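Sereck self-adhesive contact paper, lemon pattern: my experience after almost 10 months

I bought this contact paper for the place where we fold the laundry. It is the end of a room, with light gray carpet and one wall panel which had been ugly for a long time. Paint was not a good idea for me, as I am slow with paint and I always find drops on my socks later. So I ordered one roll from Sereck, 4 meters long and 40 cm wide, and I paid 118 kronor plus shipping. I paid for it myself, and the shop does not know that I write this.

First about the pattern, because in the shop it is named only "lemon" and this name does not tell everything. The base is white with a thin tan grid, like small tiles, and over it there are yellow lemons with little green leaves. That part I knew. But there is also a wide pale pink band with pairs of black bottles and the word RESTAURANT in capital letters. On the small picture in the shop I took this band for a ribbon. When I unrolled the paper at home, my daughter Lovisa asked which restaurant we were opening.
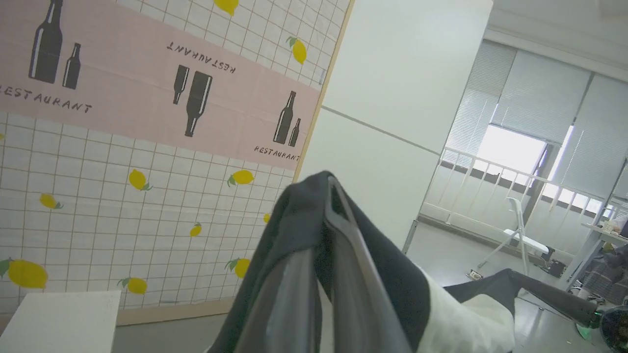

The second surprise is that the print does not have one right direction. Some bottles stand upright and some stand on their heads, and the word does the same. I suppose it is made in this way so that you can line a drawer or a shelf and look at it from both sides. On a wall it is more strange. I turned the sheet around twice on the floor, looking for the correct way, until I understood that it did not exist. In the end I put the band diagonally across the upper part. If you are a person who must have all words readable, please choose another pattern. I don't see it anymore, but guests do, and they bend their heads.

Now the work itself. The backing paper has a printed grid for cutting, and this grid is accurate; I checked it with a metal ruler. The film is thinner than the one from Nyberg which I have inside my kitchen drawers. Thin film goes better into a corner, but it also shows every grain of dust under it. I washed the panel with dish soap, let it dry until the next morning, and still I found some crumbs under the film afterward. They make small bumps. With white background you notice them when the window light comes from the side.

My advice is to peel only a hand's width of backing at a time and to press with a dry cloth from the middle outward. I began with a plastic card, as the instruction says, and it left two fine scratches. They are not deep but they are mine forever. The glue forgives a lot in the first minutes. I pulled one sheet off three times and it did not stretch. After one night it holds much harder, and I would not try to move it then.

The seams are the weak point. The instruction tells you to match the lemons, and it is possible, but the pattern repeats after a long distance, so you lose a good piece of the roll for each match. I decided to match the tan grid only, and let the lemons be as they are. One lemon has a strange shape because of this. From where I stand with the clothes I must search for it.

As a background for folding I like it very much. Before, I did the folding in the bedroom and everything ended on the chair. Now I have light, I have floor for the basket, and the wall is cheerful, even when there are many shirts. The film is also easy to clean. Fabric softener, coffee and one fingerprint of blackberry jam all came off with a damp cloth. A pen mark from Lovisa did not come off completely, it became a light blue shadow.

I put the first half of this review on the page in April and some readers wrote to me, so I answer them in the text.

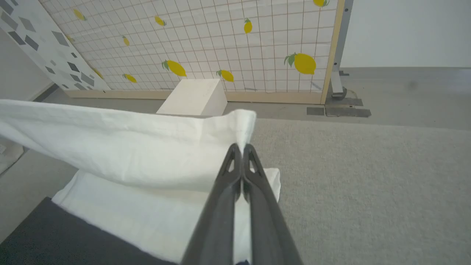
Riet Van Dijk: I have the same paper behind my ironing corner and the edge near the floor began to lift when the steam came at it. Does yours stay down? I also think the glue smelled quite strongly in the first week, and I had to leave the towels in another room.

Mine stays down, but I do not iron there, I only fold, so our two walls do not have the same life. One upper corner did lift a little in winter. I warmed it with a hair dryer on the low setting and pressed it for a minute, and it has been quiet since then. About the smell I agree. It was like a new shower curtain, and I kept the window open for some days. My towels did not take the smell, but I had not thought of the risk, so thank you for the warning.

Another reader, Arvid Isaksson, asked if I looked at the Collis paper before I bought this one. Yes, I have a sample of it. It is thicker, almost like oilcloth, and it hides bumps better. It comes only with stripes or plain, and the price per meter is clearly higher. For a kitchen wall close to the sink I would maybe pay for it. For a laundry corner I find it too much.

There is one practical thing which I did not expect to write in a review of wall paper. The white background helps with dark clothes.

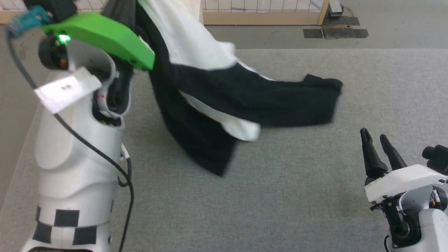
Black and navy socks I used to mix all the time, and against the white they separate quickly if I hold them up near the wall. With white things it is the opposite, and a pillowcase nearly disappears between the lemons. I fold the white ones looking down at my hands, so this does not disturb me. Long sleeves are still long sleeves and no paper can help with them – I lay them to the back one by one, the way my aunt Märta did it.

Removing: I had to take off a narrow strip on the left side when I cut it wrong. It had been on the wall for two weeks. It came away in one piece when I warmed it, with some sticky remains which I rubbed off with cooking oil and then soap. I can't say how it will be after several years, and I would be careful on fresh paint.

What I like: the price, the accurate cutting grid on the back, how patient the glue is at first, and the yellow color, which has not faded on the side where the sun reaches.

What I don't like: the shop picture hides the pink band, the film scratches from the card that you are told to use, and the smell. Also the roll is packed in so much tape that I cut into the first turn of paper when I opened it. Use your fingers there, no knife.

I give it four stars of five. For a second wall I would order it again, but I would ask the shop to send a photo of the whole pattern before, and I would buy one roll more than I calculated.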